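Can We Stop Calling Every Weed a Medicine?

Sunday, January 19, 2025

My neighbor Dewanti Ngau handed me a jar of dried mullein leaves over the fence last week and told me it would fix my cough. I love Dewanti. I took the jar, I said thank you, and then I went inside and stood in my kitchen wondering what on earth I was supposed to do with it. Smoke it? Steep it? How much? She didn't say, and I'm pretty sure she didn't know either (she'd read about it somewhere, and the plant had come up by her shed, so there you go).

I grow a lot of herbs. I drink nettle tea, I put calendula in a salve every summer, and I'd fight anyone who tried to take away my lemon balm. So please don't read this as a rant from somebody who thinks it's all nonsense!

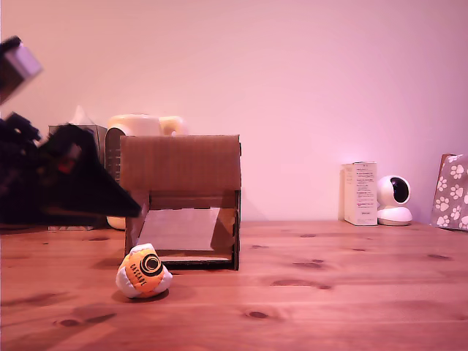 What bugs me is the way we talk about it. Open any plant page and you'll get a paragraph on how pretty the flowers are, and then a long, long list: good for coughs, good for warts, good for sleep, good for sore joints, good for a broken heart. No dose. No plant part. No word about who used it that way or whether they felt any better afterward. Somebody copied it from somebody else, and I'd bet my best trowel that the first person in that chain was copying too.

Take comfrey. When I started gardening, the book I had told me to make tea from the leaves. I drank it for most of a spring. Years later I learned that comfrey contains compounds that can damage your liver, and that drinking it is a bad idea. The book had one line about side effects, and it was about the leaves being scratchy. Scratchy!

My friend Ikhsan Ong sells seedlings at the Wattimena market in March, and he and I argue about this every year. He says people have used these plants for 1,000 years and that has to count for something. Sure it does. It's where I'd start looking, too. But people did plenty of things for a very long time, and foxglove has an old reputation as a remedy as well, and I wouldn't want anyone brewing a pot of that from a paragraph on a seed packet. 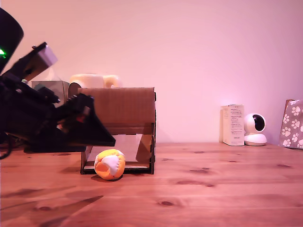

Ikhsan does one thing I wish every seller did, though. His labels for the medicinal stuff have 2 lines at the bottom, one for the part of the plant that gets used and one for who should leave it alone. Pregnant, on blood thinners, allergic to ragweed, that kind of thing. It fits on a tag the size of my thumb. If he can manage that with a marker pen, a website with all the room in the world can manage it too.

And tell your doctor what you're taking, even if it's "just tea." St. John's wort messes with a whole bunch of prescriptions, birth control included, and it grows in half the yards on my street.

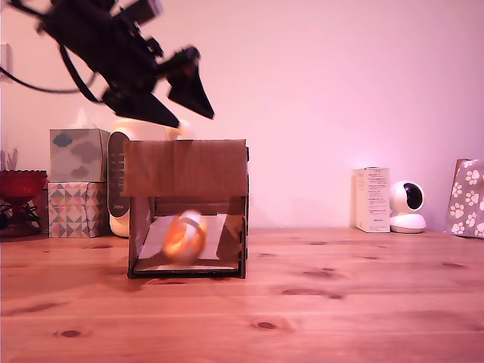 So what about the mullein?

I looked it up properly, in more than one place. The little hairs on the leaves can irritate your throat, so if you make tea you're supposed to strain it through something really fine, like a coffee filter. I told Dewanti, and she went a bit quiet and said she'd been using a regular tea strainer. She's going to try the filters. I still haven't opened my jar, and the cough is hanging on, and I've got an appointment on the calendar to have somebody listen to my chest.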